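4. How the Vocational Weighting Entered the Funding Formula

The weighting applied to vocational students in the Skunden regional formula was adopted without a separate vote. It was attached to the annual appropriation as a technical schedule, and the record of its passage has to be put together from several kinds of document.
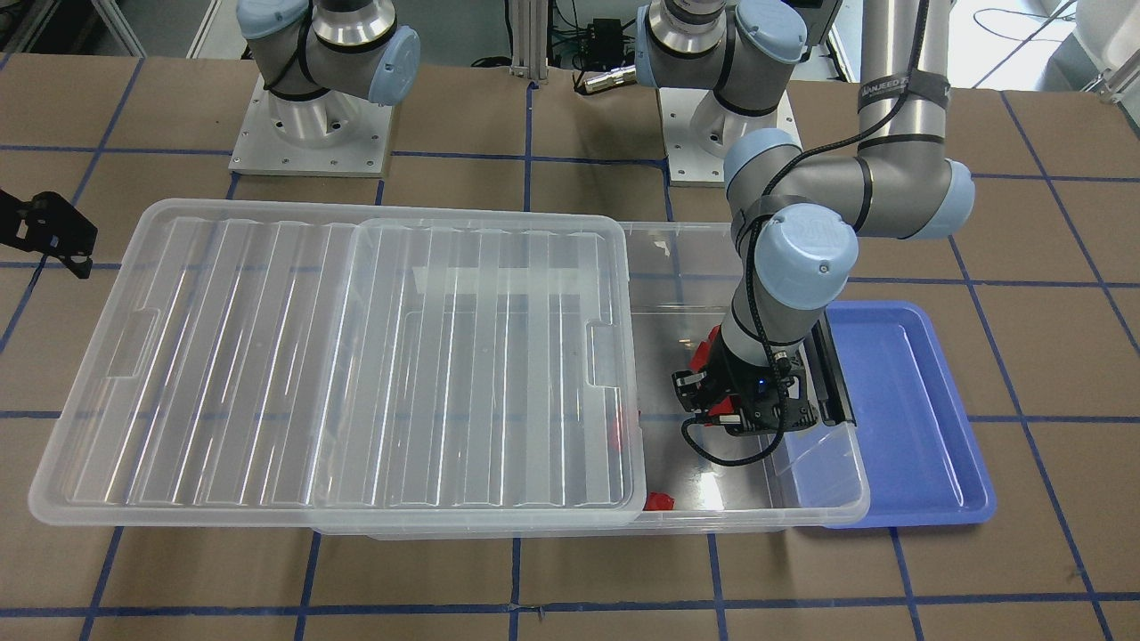
The schedule set the allocation for a student enrolled in a vocational track at 20 percent above the base amount for a general track. Before its adoption, vocational programs drew on the same base amount as every other program and applied separately for equipment money. Medina describes the earlier arrangement as a "two-door system," in which operating costs and capital costs were decided by different offices on different calendars. The schedule closed the second door. Equipment, repair and consumables were all to be met from the weighted allocation, and the capital application process was withdrawn in July of the same year.

4.1 Sources

We worked from the regional assembly's published minutes, the budget annexes, and the written submissions made by municipalities during the consultation period. All 10 municipalities in the region operate at least one upper secondary school and were invited to comment. Submissions vary a great deal in length and form. The Skiketti submission includes a full cost table by program, while Awasthi sent a letter of a single page that addresses transportation and leaves the weighting out entirely. Where a municipality revised its submission, we coded the later version and noted the change.

Coding followed the scheme set out in Section 3. Wei and Bajpai coded each submission independently, and disagreements were settled in discussion. Most disagreements concerned whether a statement about staffing should be treated as a statement about the weighting. We treated it as such only if the text linked the two directly.

4.2 Positions taken in consultation

Opposition to the weighting was weaker than later press coverage suggests. Municipalities with large general-track enrollments objected to the cost, as would be expected, but their objections were mostly directed at the timing of the change. Several asked for a phase-in period of 2 years. The assembly's finance staff replied that a phase-in would require both systems to run side by side, and the request was dropped from the final annex without further comment.

Municipalities with large vocational enrollments supported the principle and disputed the rate. Their argument was that a single rate treats all vocational programs alike. A program in business administration needs classrooms, computers and little else. A program in automation or metalwork needs floor space, machine maintenance, smaller class groups and materials that are used up each term. Skiketti proposed separate bands for low-equipment and high-equipment programs. The proposal appears in the summary prepared for assembly members, but there is no sign in the minutes that it was debated.

Simard reads this silence as agenda control by the majority group. We find the evidence for that reading thin. The summary was circulated late, the session had a long agenda, and no member of any party asked for the item to be taken separately. The opposition group, which later campaigned against the single rate, voted for the appropriation as a whole. A simpler account is that the schedule was seen as administrative by most members until the first allocations under it were published.

4.3 Effects on program supply

The single rate gave schools a reason to expand programs whose costs fell below the weighted amount and to hold back those whose costs rose above it. This incentive was noted in the Fimo submission before adoption, and Lloyd identifies a similar pattern in her comparison of flat-rate systems. Our enrollment data are consistent with it. Places in low-equipment programs grew after the change, and places in high-equipment programs did not. We do not claim that the weighting alone produced this result. Employer demand shifted over the same period, and a separate rule on minimum class size came into force.

School leaders could also respond by moving money between programs within one school. The formula determines what a school receives and places no limit on how it is spent. Larger schools could therefore carry a costly program on the surplus from cheaper ones. Small schools with only one or two vocational programs had less room to do this, and closures were concentrated among them. Because the region does not require schools to report spending by program, the size of these internal transfers cannot be measured from public accounts.

The consequences for travel distance and student choice are taken up in Section 5.

Figure 2. Tabletop workspace divided into large squares with blue tape, shared by two robot arms on aluminum mounting plates.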